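**Ticket 653: Gripper stops short of target, episode times out (wrist view, sim)**

Opened by: Ona Kalniņš
Assigned to: Maximiliano Riquelme
Component: Sitar (motion layer), Veres scene pack
Severity: medium
Status: open, workaround in place

**Summary**

On the Veres scenes the arm approaches, opens the gripper, then holds still until the episode times out. No collision is logged and no joint is at its limit. The same policy runs clean on the Mumness scenes.

**Steps to reproduce**

1. Load the Veres pack with the default config.
2. Start the batch with seed 86.
3. Let it run to the approach phase. The arm stops at step 325 and stays there.

**Expected:** arm finishes the approach and closes.

**Actual:** arm holds with the gripper open. The episode ends at step 1,630 with status TIMEOUT.

```
[sitar] phase=approach step=324 cmd=move
[sitar] phase=approach step=325 cmd=hold reason=clearance
[sitar] phase=approach step=1630 cmd=hold reason=clearance
[runner] episode end status=TIMEOUT
```

**Log**

**Ona:** First seen after the scene pack update. I reran with the August build of Sitar and got the same hold, so I don't think it's the motion layer by itself.

**Maximiliano:** Reproduced on my machine. Tried the following:

- Restarted the simulator between episodes. No change.
- Turned off domain randomization. No change.
- Raised the step limit. It just holds longer.
- Swapped the gripper model for the older one. No change.

**Maximiliano:** The hold reason is "clearance", so I dumped the distance query at the stop. It returns zero against a static body in the Veres pack. The contact solver reports no contact at the same step. The two are reading different geometry.

**Ona:** Do they use different meshes? I thought both came from the collision file.

**Maximiliano:** They should. The contact solver uses the collision file. The distance query falls back to a bounding box when the mesh fails to load, and it does that without a warning. The box is a good deal bigger than the part, so the planner believes it has no room left. Wrist render with the gripper open is attached. 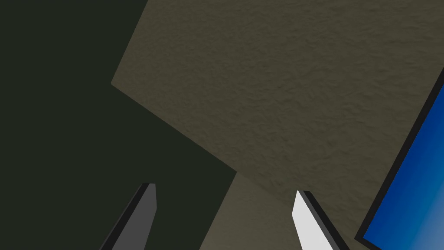

I replaced the fallback with a hard error and the batch now refuses to start, which confirms the load failure. The path in the pack manifest points to a folder that was renamed in the update.

**Workaround:** edit the manifest by hand so the mesh path matches the new folder name, then clear the geometry cache. If you skip the cache step, the old box stays in use. With both done, seed 86 closes the gripper and the episode ends normally.

**Ona:** Workaround confirmed here on the same seed. Stasevley is on the old pack and isn't affected, so please don't push the update to them yet.

**Still to do**

- [ ] Fix the path in the Veres manifest (Ona)
- [ ] Make a failed mesh load an error in Sitar (Maximiliano)
- [ ] Add a startup check that both queries use the same geometry (Maximiliano)
- [ ] Rerun the full Veres batch and attach the results to this ticket (Ona)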